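Rutkowska Street Library to Close for Ten Weeks of Roof and Heating Work

The Rutkowska Street branch library will close to the public in December so that the roof over the reading room can be replaced and the old boiler taken out. The branch is expected to stay closed for ten weeks. Holds, returns and most of the regular programs will move to other addresses in the neighborhood, and the details we have so far are given in this item.

The library board approved the work at its last meeting by a vote of six to one. Branch manager Marianna Malinowski told the board that the roof had been patched four times in the past five years and that the buckets in the local history corner had become a permanent fixture. The boiler dates from the year the building opened. Parts for it are no longer made, and the last two repairs used pieces taken from a similar unit in a school that was being torn down.

The contract went to Buvent, which also replaced the windows on the north side of the building. Its crew will strip the existing roof down to the deck, put in new insulation, and lay a new membrane. The heating work will follow once the building is closed in. Both entrances will be fenced off during the roof work, and the parking spaces along the east wall will be used for deliveries. The alley behind the building will stay open to residents.

The one vote against came from board member Bogdan Krawczyk, who said he supported the repairs but wanted them put off until summer. Families use the building most heavily in the winter, he said, and ten weeks is a long time for people who come in every day to read the paper or use a computer. Malinowski answered that the roof might not last another full winter and that the contractor had no open dates in the summer. She also said that a summer closing would have meant canceling the children's reading program.

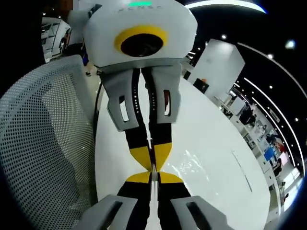
Holds will be moved to a counter at the Jeltumo community center, two blocks south on the same side of the street. The counter will be open in the afternoon and early evening. Patrons will need a library card or another form of identification to pick up items. Books can be returned at the same counter or dropped in the outdoor return box, which is being moved from the library's front steps to the community center entrance. Please don't leave books at the library door after the fence goes up.

Loan periods will be longer during the closing. Anything checked out in the last two weeks before the doors close will be due one week after the branch reopens. Patrons may borrow up to 20 items at a time in those two weeks, twice the normal limit. Movies and music are included in the limit. Items borrowed from other library systems are not covered by the extension and must go back by the date on the slip.

Part of the collection will have to be moved. The local history corner sits under the worst section of the roof, and everything in it will be boxed and stored off site. Stanisława Żak, who has looked after the local history material for eleven years, has finished a full inventory ahead of the move. It lists 3,314 items, including maps, church bulletins, school yearbooks, store catalogs and photographs. Of these, 189 were found to have water damage and have been set aside for drying and repair. Żak said most of the damage is limited to covers and outer pages. The worst case is a bound set of street directories that had swollen too much to close.

The inventory also turned up a few things that had never been entered in the catalog. One is a ledger from a shoe repair shop that stood on the corner where the pharmacy is now. Another is an envelope of snapshots of the 1961 flood, with street names written on the backs in pencil. Żak would like to hear from anyone who can help identify the people in them. Copies of the snapshots are in a binder at the front desk until the closing and will go to the community center after that.

The general shelves in the reading room will be wrapped and left in place. The books on them can't be requested during the roof work. Books in the children's room and in the large print section are not affected by the roof, and staff will be able to go in and get them for holds. The online catalog will show which titles are available.

Most programs will continue in some form. The evening English conversation group will meet in the upstairs room at Jeltumo at its usual hour. The two book clubs will share a room there on alternating weeks. Preschool story time will be held in the parish hall on Linden Avenue, where there is a ramp at the side door and space inside for strollers. The tax help desk will open on schedule at the community center, and appointments can be made by phone. The chess club has decided to take the ten weeks off.

Public computers are harder to replace. The community center has room for four of them, compared with the eleven now in the library. Sessions will be limited to 45 minutes when others are waiting. Printing will be available at the same price per page. Patrons who need a computer for longer, such as for a job application, can reserve one a day ahead by calling the branch number, which will be forwarded.

Money for the work comes from the building reserve and from a county grant for heating upgrades. Lucyna Dudek of the Friends of the Library said that group will pay for new furniture in the reading room separately. The Friends raised part of the money at the fall book sale, which had 149 paying visitors on its first morning, and the rest will come from the annual appeal. Dudek said the present chairs will be offered to residents at no charge before the closing. Anyone who wants one should leave a name at the front desk. There is a limit of two per household, and they have to be carried away by the person taking them.

Several residents asked at the meeting whether the old oak card catalog would be kept. It will. The cabinet will be moved to the children's room for the length of the work and put back near the front desk afterward. The wall clock is also staying, though Malinowski said it will be sent out for cleaning while the building is empty.

The board will hear a progress report at each of its meetings while the work is under way. Meetings will be held at Jeltumo in the ground floor room and are open to the public. Written questions can be left at the front desk or mailed to the branch at its regular address, and mail will be collected throughout the closing.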